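Close the microwave. Then we'll talk

By Raghda Hamdan

Every November, same thing. Somebody's brother in law sends me a video of a machine folding a towel and asks if I'm out of a job. I clean and cook for people, 24 years of it, so I suppose I'm who you ask.

Short answer, no. Longer answer, no, but it's getting interesting.

I've been reading whatever the robot outfits put out. Tokell, Nurkura, the small ones too. Nurkura says its arm did a kitchen chore right 90 times out of a hundred. Fine. Which chore? Whose kitchen? Read down to the bottom and it's a simulated kitchen, the same cabinets, the same bowl moved over a few inches. 300 tries at one door. I'm glad for the door.

And look, simulation makes sense to me. You can't have a half trained arm slapping real plates around all night. You practice where breaking things is free. I'd have liked that myself at nineteen, I broke a whole set of somebody's mothers glasses.

But a computer kitchen has no grease. Nobody's kid stuck a magnet in the hinge. The turntable hasn't come off its track because someone heated a casserole dish that was too wide and forced it. In real houses the microwave door is the easy part - the work is knowing there's soup on the ceiling of the thing and that it needs ten minutes of steam before you even try wiping.

Tokell's newsletter bragged about 2771 hours of practice. I did the math on a napkin, that's more than a year of full time work. After a year I could do a four bedroom house alone, with a dog in it, and remember which pan the owner didn't want washed with soap. So what did they get for thier hours? A demo reel. A nice one.

Shop floors are different and I'll give them that. My cousin's at Akl, packing, and the machines there do real shifts. Same box, same belt, same height. Someone built the building for them. Nobody is going to rebuild my clients' kitchens, half of them won't replace a faucet.

What I'd want to see: a strange kitchen, one it never practiced in. Breakfast still out. Put the food away, wipe the counter, shut the microwave, don't melt anything on the stove. No cuts in the video. If it takes an hour, ok, take an hour. Show me the hour.

Until then the Terkeck people can keep sending me surveys about "willingness to share my workspace". I'm willing. It can start with the oven racks.
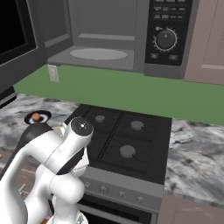 A simulated kitchen, with the robot arm at the stove and the microwave door open.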